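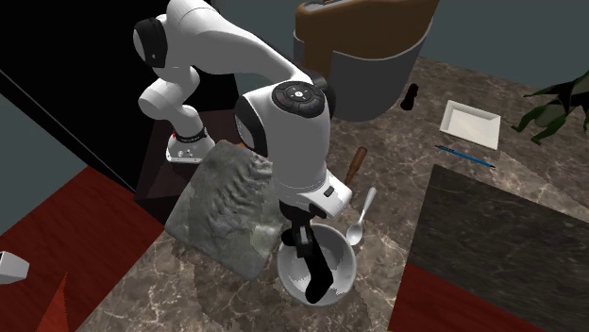 Figure 5. Arm over the bowl at the countertop station, simulated view.

5. Countertop Tasks

5.1 Purpose of this section

This section explains how to set up and run countertop tasks with the Kettunen arm in the Vamcombe simulator. It applies to the bowl task and the spoon task. Wiping and pouring are covered in Section 6.

The section also states what the arm can and cannot be expected to do in a real kitchen. Readers who are deciding whether to place an arm in a home, a break room or a small food shop should read 5.6 before they plan any work.

5.2 Before you begin

The operator must have completed the joint check in Section 3. The simulator and the arm controller must be running the same release. Settings saved before November 29, 2024 use the older gripper limits and must be converted with the Nitbridge tool before they are loaded.

Note: The countertop station loads with other items on the counter besides the bowl and the spoon, a pen and a shallow white tray among them. Do not remove these items. Scores from a cleared counter cannot be compared with scores from the standard station.

5.3 Setting up the station

1. Open the simulator and select Countertop from the station list.

2. Load the arm profile. Wait until the status line reads Ready.

3. Set the room seed. The default is 1,007. Use the default for the first session so that your results can be checked against the reference log.

4. Confirm that the base of the arm is resting on its stand. If the base floats or sinks, reload the station.

5. Move the arm to the start position with the Home command.

6. Set the speed limit to 20 percent. Leave it there until the bowl task has been completed without a contact warning.

7. Save the session under a new name.

Caution: The speed limit is stored with the session. A session saved at full speed will also open at full speed on a physical arm. Check the limit each time a session is moved from the simulator to hardware.

5.4 Running the bowl task

The bowl task asks the arm to grip the bowl by its rim, lift it clear of the counter and set it down in the tray.

1. Select Bowl from the task list.

2. Bring the gripper over the bowl. Stop when the height display turns green.

3. Turn the wrist until one finger is inside the rim and the other is outside.

4. Lower the gripper in small steps. If either finger touches the counter, raise it and begin step 3 again.

5. Close the gripper at the Light setting.

6. Raise the bowl and hold it still for five seconds.

7. Move to the tray and lower the bowl. Open the gripper only after the contact light comes on.

Note: A bowl that tips during step 6 has been gripped too close to the top of the rim. Lower it, open the gripper and take a deeper grip. Do not raise the grip force.

5.5 Running the spoon task

The spoon task is harder than the bowl task. A spoon lies close to the counter and offers very little for the fingers to hold. New operators should expect a high number of failed attempts.

1. Select Spoon from the task list.

2. Line up the fingers across the handle, not along it.

3. Lower the gripper until the counter distance reads zero, then raise it one step.

4. Close the gripper at the Light setting and lift.

5. Record the result, including any attempt in which the spoon slid or turned.

In the Drornlow trial set, the spoon task was attempted 51 times with the default seed. The log for that set is supplied with the software and should be read before results are reported.

Caution: Do not practice the spoon task on hardware with a metal spoon and a glass or stone surface. Use the training mat supplied with the arm.

5.6 What these results mean for real chores

A good score at this station shows that the arm can complete one short movement with one known object. It does not show that the arm can clear a table or put away dishes. Those chores are made up of many such movements, in an order that changes from day to day, with items the system may not have met before.

The following limits apply to the current release:

Wet or greasy items are not modeled.
Stacked items must be separated by a person.
The arm does not judge whether an item is clean.
The arm must not be left to work without an operator present.

Within these limits, the arm may be used for repeated transfer of a single type of item, such as moving empty bowls from a counter to a tray. Sites that wish to go further should contact support and request the extended trial form. The next release, planned for December, adds a task for cups with handles.

5.7 Closing the session

1. Send the arm to the Home position.

2. Export the log.

3. Close the station before closing the simulator. If the simulator is closed first, the last attempt is not saved.

Continue to Section 6, Wiping and Pouring.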